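Open day at the Cendley candy works, 07/07/2026

The Cendley plant opens its doors twice a year, in February and in July. I missed the winter date, so I signed up for the summer one as soon as the list went up. Entry was free but you had to book a slot. Mine was the 9:15 group, 13 people, and we met at the side gate on the river road, where the parking is. The front entrance is for staff and trucks.

Our guide was Soledad Haverford. She began in the sugar store, a tall room with three silos and a floor that crunches a little wherever you step. Cendley makes boiled sweets, fruit gummies and a small line of soft chews sold under the Fladari name. Most of what they produce goes out in shaped pouches now. Five years ago it was mostly plain bags and tins.
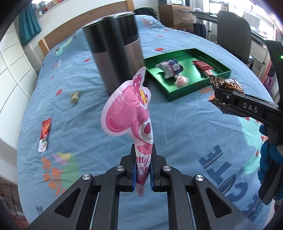

Tín Trương thought the shaped pouches were a waste of film, and said so before we were out of the first room. You cut a curve out of a straight roll, he said, and whatever is left over goes in the bin. Haverford agreed that there is more scrap than with a square bag. The plant bales it and sends it out every other week, but she didn't know what it gets turned into.

From there we went up a steel staircase to the cooking floor. It is loud and it smells strongly of lemon, even on days when they are making something else. The kettles are older than the building. They came from the former Giáp works across town, which closed when the two firms merged, and each holds 275 kilos of syrup. The gummy line is next door behind glass. Gummies are poured into trays of dry starch with the shapes pressed into it, then left in a warm room overnight. We were not allowed into the warm room, but you can look in through a small window in the door. The racks go almost to the ceiling.

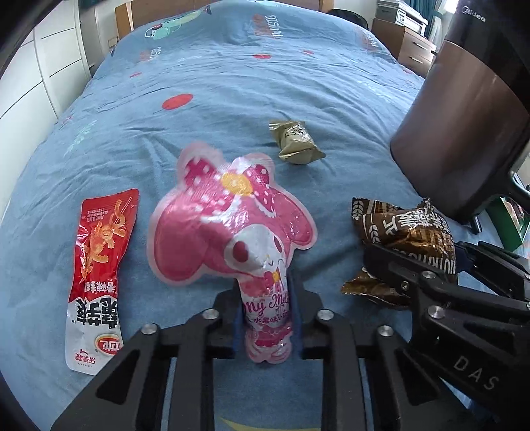 After the starch is knocked off, the gummies go through a drum with a little oil so they don't stick together. Somebody asked about sour sugar and we were told that it is done on a separate line on Fridays, with a full wash-down afterward.

The packing hall was the part I had come for. There are four filling machines, two of them made by Esex. The pouches arrive on the reel already printed. The machine forms them, drops in the weighed candy, seals the top edge and cuts the outline, all in one pass. The faster Esex runs at 3,261 pouches an hour when it is set for the small size. Changing to another shape means a new cutting die and a new sealing head, and that takes most of a morning – so they try to stay on one shape for a full week.

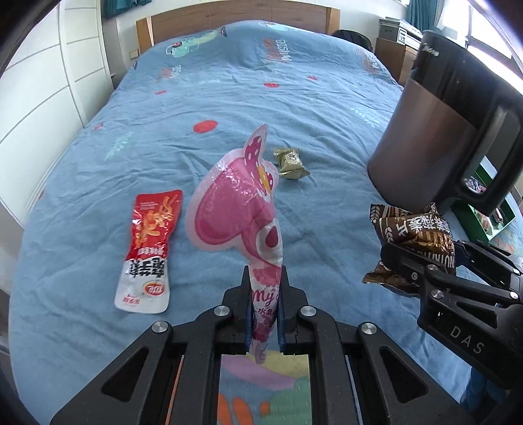

Seal strength is checked at a bench by the wall. A pouch is taken off the line, put in a tank of water under a lid, and the air is pumped out. If bubbles come up, the seal is bad and the whole crate gets looked at again. Curved edges are harder to seal well than straight ones, and the narrow parts of a shape give the most trouble. They have a wall chart of past faults there, with samples stapled to it.

The tour ends in the shop. Prices are lower than in the stores, and the broken boiled sweets are sold by weight from open tubs. I bought a bag of those and two boxes of the chews. The line for the register was slow, with one person serving.

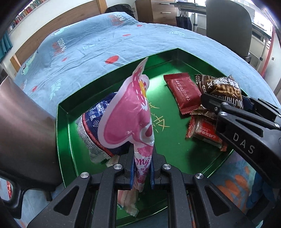 Candy pouch with a narrow stem, pink and white.

Some practical notes. The tour takes an hour and a half and there are 615 places across the whole day. Hair nets are handed out at the door, and rings and watches have to come off. There is an elevator to the cooking floor, but you need to ask for it when you book. The cafeteria across the yard sells coffee and sandwiches until two. Booking for the next open day starts in the fall.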